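Home | Notebook | Stringing room | Court bookings | Contact

04/10/2024
Entry by Vsevolod Symonenko

Continued from the previous page. The tension loss on the Ellis frames is still not explained and I want to write down what I have before I forget the order of things.

Hefin Pritchard came in the morning with the two match rackets from the Mutgate tournament. He lost in the second round, 6-4 7-6, and he says that in the tiebreak the ball was flying. I did not want to argue with a man who has just lost a tiebreak, so I put both rackets on the string bed tester before we talked more. Racket A, the one he played with in the first set, had fallen by 2 kilos against the value I noted after stringing. Racket B had fallen almost the same, but it was used for a much shorter time. This is the strange part. With the same polyester and the same machine I expect B to be clearly higher.

Things I can exclude already:

- The machine. I calibrated it before the job and once more today, and the reading is the same both times.
- The clamps. Cleaned with alcohol, no slipping marks on the string. I looked with the magnifier on both main sides.
- The reel. It is the same reel I used for the Drostivton juniors in March and their rackets held normally. I have their cards in the drawer.

What I can not exclude is heat in the car. Hefin drove to Mutgate with the bag in the back, and he stayed one night on the way. He does not remember if he took the bag inside. I asked him to remember and he said he would ask his wife.

I cut out both string beds and kept the pieces in envelopes. For racket A, the crosses in the upper part have deep notches, as usual for him, because he hits very high on the frame with the forehand. In racket B the notches are small. So the string in B did not get old from playing. It lost tension while it was standing, or I pulled it wrong, and I must accept that the second one is possible also.

Decision: string B again exactly as before, leave it in the rack and do not let anybody play with it. Measure when it comes off the machine, then in the evening, then each morning for one week. I wrote DO NOT PLAY on a piece of tape over the throat.

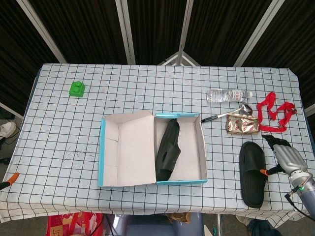 The second subject of the day was the bounce of the practice balls. The club has changed to the Grurkley pressureless balls for the basket drills and the opinions are strong. The older players say they are like stones. The juniors do not complain, but they do not complain about anything if they can hit hard.

I took balls from the new basket and from the old one and dropped them from the shelf on the hard court surface, always from the same mark, with the tape measure fixed to the wall. We filmed with Hefin's phone because the eye is not good enough for this. The new ones come up higher and, more important, they are very equal between them. The old basket is a mixture. One old ball comes up to the knee and the next one to the hip. For a drill where the player must repeat the same backhand many times this mixture is worse than a hard ball, in my opinion. But I did not measure how it feels in the arm and I have no instrument for that.

Hefin hit with the new balls for the rest of the hour, mostly backhand down the line, with the club demo racket. His comments, which I wrote while he was speaking so they are not in a nice order:

Ball is heavy on the slice. Serve is okay. Return is late, the ball arrives with less slowing after the bounce than he expects. On the volley he feels it in the wrist. He would not use them in the week before a tournament.

I agree with the last one. I will propose that the match courts keep normal balls and the basket keeps the Grurkley ones, and that we look at it again when the basket starts to lose felt. There is a number on the side of the carton, 2154, and I copy it here so we can order the same batch if they are good.

We talked also about his tiebreak for a long time, and I want to keep some of it, because it touches the stringing question. He was leading 4-2 and then he made three long forehands one after another. He says he did nothing different. I saw only the video that his brother made from behind the fence, and in it his feet are late on two of the three. On the third one his position is good and the ball still goes long by a lot. So maybe the string is guilty for one point and the legs for two. He did not like this calculation very much, but he wrote it in his own book.

His opponent played with a very low trajectory and took the ball early, which gives Hefin no time for the big swing. For such a player I would string him a little tighter and accept less power. He prefers always the same tension and to change his swing. It is an old discussion between us - we had it before the winter season too - and I do not expect to win it.

Costs, so that I do not search for them later: the demo frame repair is 299, which I find too much for one grommet strip and a paint job, and I will ask for the invoice in detail. The stringing account has 500 left until the end of the season. If we do the heat test properly it uses string for several rackets, so I must take from the cheap reel for the first trial and from the good reel only if the cheap one shows something.

Heat test, plan: one frame in the rack at room temperature, one in a closed bag in my car, parked on the south side. Same string, same tension, both strung on the same day by me, no one else on the machine. Put the small thermometer in the bag. I need to find the small thermometer - the last time I saw it was with the ski wax things.

Later, same day. First value of racket B after stringing noted on the card. Evening value is also on the card and it is a little lower, as it should be, the first hours are always the biggest fall. Nothing can be said from this yet.

Hefin called. His wife says the bag stayed in the car the whole night and also the next morning, and they had the heating on for the drive with the back seats folded down. I wrote this on the envelope of racket B.

To do:
- ask Drostivton if they still have one of the March rackets not restrung, I would like to measure it
- order grommets for the Ellis frames, two sets
- new battery for the string bed tester, the display is weak
- give Hefin back his phone cable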